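Robot Learning from Demonstration
Course notes, Unit 6: Collecting examples with hand-held grippers
Prepared by Jin-sol Bae
Last revised 12/3/23

6.1 Purpose of this unit

Units 4 and 5 treated the training set as given. This unit covers how it is made. By the end you should be able to plan a collection session, write a task sheet, and decide which recordings to keep. The project for the second half of the course, Fletora, depends on all of these.

6.2 Terms

Episode: one recording, from the start signal to the stop signal, containing one attempt at one task.

Session: all episodes recorded by one operator in one place without a change of calibration.

Task sheet: the written statement of start condition, goal condition and permitted variation. One task sheet per task, never edited during a session.

Site: the room or home in which a session is held. Two rooms in the same home count as two sites if the work surface changes.

6.3 Why hand-held tools

In teleoperation the operator drives a robot arm and the arm's own joints are logged. The actions are directly usable, but the arm has to be moved to every site, and operators work slowly. With hand-held grippers the operator carries the end effector and a camera mounted on it. The path of the tool is recovered afterward from video and inertial data. Collection is faster and can take place in ordinary homes. The cost is that the recovered path has error, and some motions that are easy for a human wrist cannot be reached by the arm. Both problems are handled by filtering (6.7).

The camera must sit in the same place relative to the jaws on the hand-held tool and on the robot. If it does not, the policy sees one view in training and another when it runs.

6.4 Writing the task sheet

State the start condition in terms of objects and surfaces. "Scraps on the table, bin within reach" is acceptable. "Messy table" is not.

State the goal condition so that a second person can check it from the last second of video. For a table-clearing task: every listed item is inside the bin and both grippers are open and clear of it.

List what may vary. For Fletora this is item type, item position, bin position, table covering and lighting. Anything not listed stays fixed for the session.

6.5 Session procedure

1. Calibrate both grippers. Jaw width must read zero when closed and full scale when open.
2. Record the mapping pass. Move one gripper slowly through the whole work area, including the space over the bin, and keep fixed background features in view.
3. Place the items according to the task sheet.
4. Start recording. Hold both grippers still before the first motion.
5. Perform the task at a steady pace. Do not touch items with bare hands.
6. Hold still again at the end, then stop recording.
7. Mark the episode as success, failure or void. Void is used for interruptions and equipment faults only.
8. Reset and repeat from step 3.

A failed grasp followed by a second try is kept as part of the episode. Recovery behavior is useful to the policy and should not be edited out.

6.6 Soft and irregular items

Wrappers, peel and folded paper are harder than rigid items for two reasons. Their shape changes when the jaws close, so jaw width is a poor signal of whether anything is held. They also cling to the pads, so release has to be seen in the video and cannot be assumed from the open command.
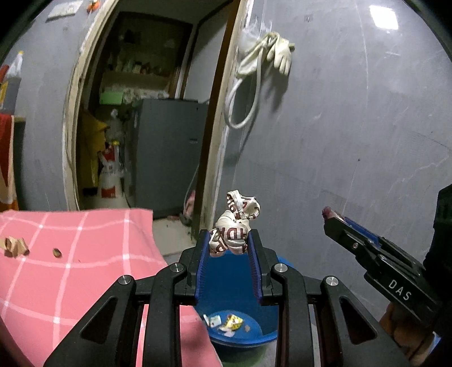 Operators should open the jaws fully over the bin and pause before moving away. Releases made while the tool is still traveling give blurred images at the moment that matters most. When two grippers are used, only one should be over the bin at a time. The other may hold its next item and wait to the side.

6.7 Filtering

In the November sessions we recorded 445 episodes of the clearing task. Of these, 152 were removed: most for lost tracking, the rest for paths outside the arm's reach. Lost tracking was most common when a large plain surface took up much of the view. Repeating the mapping pass after moving furniture reduced it.

Apply the filters in this order: tracking, reach, timing, label check. The label check is done by someone other than the operator.

6.8 Assignment

Working in groups of 3, write a task sheet for a two-gripper task with at least one soft item. Record 150 episodes across no fewer than two sites. Submit the task sheet, the session log and the list of removed episodes with the filter that removed each one. Raw video goes to the course storage folder and should not be attached to the report.

Reading for next time: Unit 7, sections 7.1 and 7.2, on aligning timestamps between two cameras.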